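特里尼斯玩具图书馆（Trinness）

【过家家厨房类玩具借还与整理须知｜连续发布】

1/ 各位家长、各位会员：自二月起，本馆“过家家厨房”类玩具的借还与整理办法有所调整。现将要点分条发布于本串，请借用家庭在下次到馆前阅读。旧版须知同时停止使用，前台不再发放纸质件。

2/ 适用范围：编号以K开头的全部套装，现有43套，包括灶台、锅具、餐具、蔬果及收纳筐。木工台、医药箱、收银台等其他角色扮演类玩具仍按原办法办理，不受本次调整影响。

3/ 借期为12天，可续借一次，续借请在到期日中午以前提出。已有其他家庭预约的套装不予续借。逾期未还的，暂停该会员预约资格，至归还之日恢复。

4/ 每套附清点卡一张，正面为物品名称，背面为上一次归还时的备注。请在借出时当面核对，并在卡片右下角签名。离馆后提出缺件的，本馆按借出时已齐全处理。

5/ 关于蔬果件。可切分的蔬果（胡萝卜、茄子、玉米等）容易出现“半件归还”，即一半在筐内，另一半留在家中沙发缝里。本馆清点时以“半件”为单位登记，缺一半亦记为缺件。请在归还前一晚完成核对，不宜留待出门时进行。

6/ 关于锅具与灶台。平底锅、汤锅与灶台面板分开装袋，锅内请勿叠放其他物品。灶台面板上印有旋钮或刻度图案的，仅可用拧干的软布擦拭，不得使用去污粉、钢丝球或酒精湿巾。去年退出流通的面板当中，多数系图案磨损所致。

7/ 关于清洗。塑料蔬果可用温水加少量中性洗涤剂手洗，充分晾干后装筐。不得放入洗碗机，不得使用沸水浸泡。拼接处带有魔术贴的，请以旧牙刷刷去毛絮。布制品（围裙、隔热手套）由本馆统一清洗，各家庭无须自行处理。

8/ 关于收纳筐。蔬果件一律装入塑料筐归还，不再使用布袋。布袋透气性差，上一年度曾发现数件蔬果装袋时未干透，产生异味，只能报废。塑料筐侧壁如有镂空，小型配件（调料瓶盖、鸡蛋、蘑菇等）须另装拉链袋后入筐，以免漏出。

9/ 装筐顺序建议如下：较重、较硬的整件置于底层，切分件置于上层，叶片朝上，避免压折。筐内物品不得高出筐沿。筐与筐之间不套叠，运输途中请平放于后备箱或座位下方。

10/ 关于补配件。部分家庭自行购买同类蔬果补入套装，本馆理解其善意，但请事先与前台联系。外购件的尺寸和拼接方式往往与原套不符，混入之后，下一家庭无从核对。经前台登记的补配件，将在清点卡上加注“补”字。

11/ 关于赔付。单件蔬果遗失不收取费用，以三次为限；第四次起按件收取工本费，具体标准张贴于前台。锅具、灶台面板遗失或破裂的，按套装折旧后价格计算。人为涂画可以擦除的，不计损坏。

12/ 关于年龄。K类套装建议三岁以上儿童使用。家中另有更小幼儿的，请在借出时告知，前台将协助取出套装内的小型配件，并在清点卡上注明“小件未借出”。归还时无须补齐该部分。

13/ 套装中蔬果与灶具同时使用时，请为孩子预留分开摆放的位置：灶台和锅在一侧，装蔬果的筐在另一侧。此种摆法便于孩子自行取放，也便于收拾时分类归位。青绿色塑料筐内现有胡萝卜、茄子、玉米等蔬果件，旁边为白色平底锅与灶台面板。

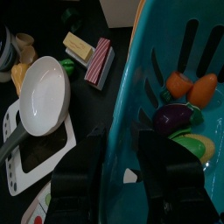
Satish Ramasamy留言询问，家里两个孩子年龄差得比较多，大的喜欢按颜色分，小的只管往筐里扔，归还时是不是一定要按9/的顺序重新装一遍；如果时间来不及，能不能把东西带到馆里再整理。

14/ 答复如下：可以到馆整理。前台左侧设有整理桌，开放时间内均可使用，无须预约。装筐顺序属于建议，不作为验收条件；验收以件数齐全、洁净、干燥为准。孩子在家中如何分类，本馆不作要求。

15/ 另有会员来信询问Folel与Tultis两个系列能否混装。答复：不能。两个系列的切分件拼接方式不同，混装后难以分辨各半件归属。已经混装的，请在归还时说明，由工作人员拆分，不计过失。

16/ Kos系列灶台面板因支脚松动，本月暂停外借，检修完毕后另行通知。已预约该系列的家庭，前台将逐一致电，可改借其他套装或保留原预约次序。

17/ 本馆玩具总藏量现为708件（套），K类借阅率居各类之首。为缩短等候时间，本年度已列支4000元用于添置蔬果件与收纳筐，采购清单由Hammad Butt负责汇总。会员如有建议，请写明玩具类别与适用年龄，投入前台意见箱，或在本串下方留言。

18/ 归还时间：上午十时至下午五时。闭馆后请勿将玩具放置于门外。还件箱仅接收图书与拼图，不接收K类套装。

19/ 清点卡遗失的，可凭会员证在前台补打，不收费用。本串内容如有更新，将以回复形式续发，并注明所更改的条目编号。

特里尼斯玩具图书馆　借阅服务处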